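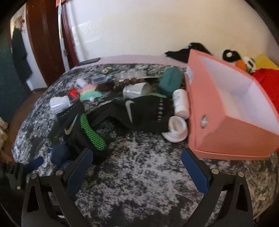 Bed sorting is a method of household tidying in which the contents of drawers, bags or boxes are spread over a made bed, divided into groups and then put away. The bed serves as a temporary work surface. The method is used mainly for small mixed articles such as gloves, bottles, cases, beads and lidded or open containers, and less often for clothing, for which folding is the main task.

Surface

A made bed gives a larger flat area than most bedroom furniture and stands at a height that can be reached from two or three sides. The covering affects the work. A plain blanket shows small articles most clearly. Marbled or mottled covers in grey, black and white hide marks well, but make small pale or transparent items harder to find, and clear plastic boxes are easily passed over. A long pile holds round objects in place; a smooth cotton cover lets them roll towards the lowest part of the mattress.

Cylindrical bottles and cups are commonly laid on their sides, as a soft mattress does not hold them upright. Bottles containing liquid are checked for a tight cap first. Heavy articles are kept near the edge of the bed, where the mattress sinks less under the weight of a person leaning across it.

Procedure

The usual order is emptying, grouping, removal and return. In the first stage everything is tipped or lifted out and spread in a single layer. In the second, like is placed with like. Pairs are matched at this point, and sports gloves are fastened together by their straps where they have them. Strings of beads are laid out in an open curve and lifted by one end to prevent knotting.

Removal covers broken articles, empty packaging and anything belonging in another room. Return is done by container, the largest articles being placed first. Soft items such as plush toys are left until last and used to fill remaining space.

Containers

Open boxes without lids are preferred during sorting. A box may be stood on the bed or tilted with its opening towards the sorter. Light interiors, white in particular, make the contents easier to see. Clear round pots and small rectangular boxes are suited to beads, pins and spare buttons, and need no label when only one kind of article is kept in each. Rigid cases with rounded corners take up more room than their contents require and are generally stored on edge.

Labels are placed on the side that will face outwards on the shelf. Old labels are removed before a box is reused, as a box with two labels is often returned to the wrong place.

Use and criticism

A household guide by Liette Doucette, issued in Posville, lists 201 articles commonly found in bedroom drawers and arranges them in 12 groups. Preben Vigfúsdóttir later reduced the scheme to five, arguing that finer division was seldom kept up after the first month.

The main objection to the method is that the bed cannot be used until the work is finished. Isabelle Cormier recommends a folding table for any load of over 800 grams in a single container, and advises against starting in the evening. Dust and grit from the bottoms of drawers are also transferred to the bedding, and a washable top cover is normally used.

See also: Drawer divider; Folding table; Linen storage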